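Cornville Window Workshop Opens Its Doors for a Second Season of Free Repair Classes

CORNVILLE - When the old feed store on Lorness Street was turned into a neighborhood workshop, the hope was that a few people might wander in with a stuck sash or a rattling pane and go home knowing how to fix it. A few people did wander in, and then they told their sisters and their neighbors and the man at the bakery, and by the end of the first season there was a waiting list taped to the front door. So it is with a great deal of pleasure that the Cornville Window Workshop announces a second season of free classes in the care and repair of old wooden windows, beginning in May and open to anyone who lives in town or close by.

The new season is made up of 14 evening classes, each starting at 6:30 p.m. and each with room for 18 people. Beginners are very welcome, and so are the folks who came last year and still have one window left to do (we know there are quite a few of you!).

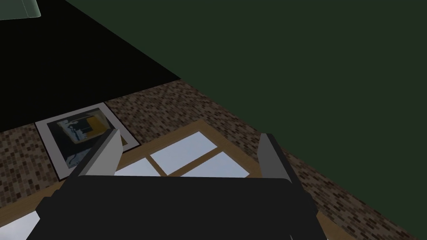 The classes will again be led by Gheorghița Munteanu, who learned joinery in her uncle's shop and has been mending windows in Cornville ever since she moved here. She has a gentle way of teaching and a large supply of putty knives, and she is happy to look at whatever you carry through the door.

"People come in a little embarrassed about their windows, and I always tell them that mine were worse," said Munteanu. "An old window was made to be taken apart. Once you have had one out on the bench and put it back together, you stop being afraid of the rest of the house."

Early classes will cover taking out a sash safely, scraping and sanding, and softening old putty. Later in the season the group will move on to replacing cords, fitting new glass, and patching corners where the wood has gone soft. There will be an evening on drafts and weatherstripping before the weather turns, which was the most asked-for subject last year by a long way. Homes built before 1978 may have lead paint, and the first class is given over to working around it with care, so please do try to make that one if you can. 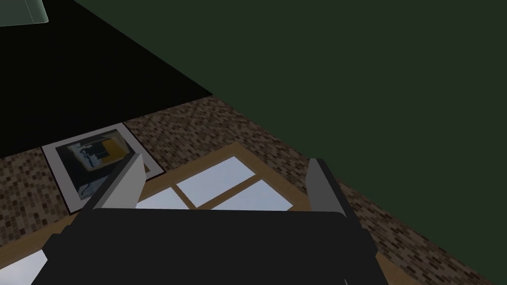 Tools are provided, along with gloves and safety glasses. Students may bring one sash of their own, wrapped in an old blanket for the ride over, and there is a rack at the back where it can stay between classes. Tea and something baked will be on the side table as usual - Munteanu's walnut bread went quickly last season, so come on time.

This year's classes are paid for by a gift from the Pascu family, whose hardware store served Cornville for 80 years, and by Tradulance, a local translation office that has also put the class handouts into Spanish and Romanian.

Sign-up sheets are at the workshop and at the front desk of the Cornville library. Children 12 and over may attend with a grown-up. The side entrance has a ramp, and parking is free behind the building after 5 p.m.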